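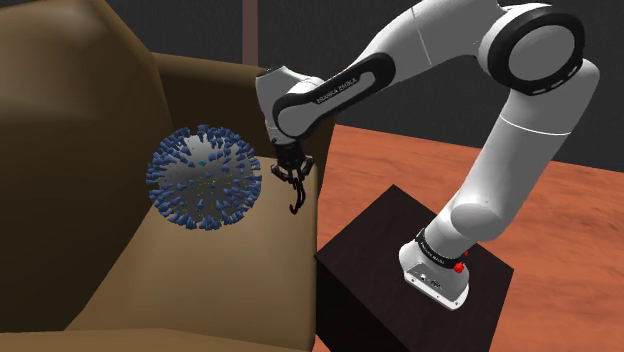 PRESS RELEASE – for immediate use
Allanstead, April 2021

Temberg to reopen Allanstead furniture repair shop

Temberg, the furniture repair and resale firm, is to reopen its Allanstead shop next month after a long closure. Bigger workshop, same front door, new opening hours (to follow).

The shop has been shut to the public since January. Repairs carried on behind the scenes, collection by appointment only, and 352 pieces went back to thier owners in that time. Chairs mostly. A few sofas, one piano stool.

New for the reopening:

Re-covering service for armchairs and dining chairs, with 34 fabrics in stock from Traltus
Free quotes from a photo, sent by email
Evening classes in basic upholstery, starting once rules on indoor groups allow
A loan chair while yours is away – ask early, there are only 2

Floor space goes up to about 2,000 square feet, after Temberg took on the old Imai unit next door. The wall between the two is coming down now, so expect some noise on the street.

Customers will be asked to wear a face covering and keep thier distance. Card payments prefered. Bulky items by the rear entrance please.

Bookings for quotes are open now through the Temberg website. Classes will be be listed there too.

ENDS

Press enquiries: Temberg press office, Allanstead. Prices on request.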